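Skelitthorpe Lost Property Room Would Like Its Shelves Back

The town of Skelitthorpe has 1,661 residents and, as of October, 333 unclaimed items of clothing in the room behind the library. The town clerk's office did the count after a shelf gave way at 4 in the afternoon and deposited a winter's worth of scarves on the copier.

The library did not set out to become the place where the town's knitwear goes to retire. The bus depot used to keep its own lost property, then lost the room it kept it in. The pool followed, then the Saavedra movie theater, which sent its whole backlog over in one delivery and has not returned calls on the subject.

"People will drive back forty minutes for a phone charger," said Drita Vukadinović, who runs the front desk. "A good coat, they just let it go. I have one in there that cost more than my car's last repair."

Under a rule the town council passed last month, anything not claimed in 16 weeks will go to the thrift store on the corner of Mill Street. The old rule gave owners a year and a day, a figure that no one at town hall could explain, though one council member believed it had something to do with shipwrecks.

The vote was 6 to 1. The lone holdout, Patricio Ocampo, said he had no objection to clearing the shelves but felt that 16 weeks was hard on anyone who loses a sweater in May and does not miss it until the first frost. He also disclosed, when asked, that he was missing a sweater.

The new rule covers clothing, umbrellas and bags. It leaves out eyeglasses, which will still be held for a year, and dentures, which the council declined to discuss in open session. Single gloves get their own paragraph. They will be kept on a line strung across the library entrance until spring – the council's hope being that their owners will walk under them often enough to get the message.

Owners who want something back need to describe it before they are let in to look. This has turned out to be harder than it sounds. The request book at the front desk has eleven entries in a row that read "black jacket" and one that reads "you'd know it if you saw it." Vukadinović now asks for a size, a maker and anything left in the pockets. One man got all three wrong and went home happy with a jacket anyway, after finding his own dry cleaning ticket in the sleeve.

Gray is the other problem.

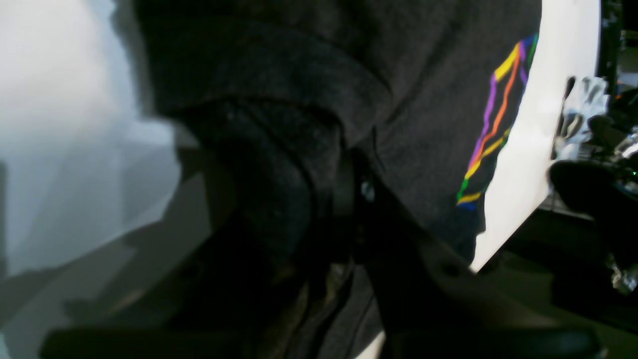
Vol. 16, No. 6

Charcoal knits are the hardest to match with their owners, according to the desk, since everyone in town seems to have bought one and no two people agree on what to call the color. Entries in the book run from "slate" to "sort of a dark fog." The library has stopped sorting by shade and now sorts by where the item was handed in, a system that works well for anyone who remembers where they were.

The room is open for claims from 10 a.m. to noon and again from 3 p.m. until closing. There is no fee. Bring a description, and a bag if you are picking up for the whole family. The copier is back in service.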